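Floor finish is a maintenance decision

Most arguments about flooring are held at the wrong point in the life of the floor. They take place when a sample is lying on a table and somebody is tilting it towards a window. The finish is then fixed for fifteen years, and the people who will clean it have not been asked.

My position is that gloss level should be set by the cleaning regime. Colour can follow, and fashion can follow that.

Gloss is measured as reflected light at a stated angle. A high reading means the surface returns most of what strikes it in one direction, and this has two consequences. The first is that the surface looks clean when it is clean. The second is that every scratch, smear and dried mop line scatters light differently from the area beside it and can be picked out from across the room. A matt surface carries the same scratch and hides it. The wear is identical; the complaint rate is not.

I looked after the floor records for an office building in Dudadthorpe which had both. The upper level was finished in a white high-gloss coating and the lower in a matt grey from the same supplier, Dremance. Over 2 years we logged 1,071 cleaning requests. The gloss level produced the larger share by a wide margin, although footfall was higher downstairs. Warrick Sutcliffe, who ran the contract, put this down to fussier tenants. I put it down to the windows, which face west — by four in the afternoon the light came in low enough to show the track of every chair.

The usual defence of gloss is that it brightens a room and saves on lighting. There is something in this. A pale floor does return light to the ceiling, but most of the benefit comes from the paleness. A matt white floor will do nearly the same work, and it will do it without a bright patch under each fitting. Vaughan Ashby has argued with me on this point for as long as I have known him, and his case rests on entrance halls, where the floor is seen standing up and from a distance. I concede entrance halls.

Working rooms are another matter. People put things down on the floor, kneel on it and drag furniture over it. A chair on hard castors will mark a soft gloss coating by September if it was laid in spring. 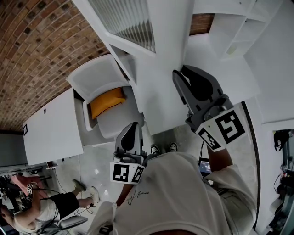
Glossy white floor with white desk and chair.

If gloss must be used in such a room, specify the harder coating, fit soft castors and write the buffing interval into the contract before anyone signs it. The price of the buffing should sit on the same sheet as the price of the floor. I have seen it there once, on a job for Jeon, and the client chose matt.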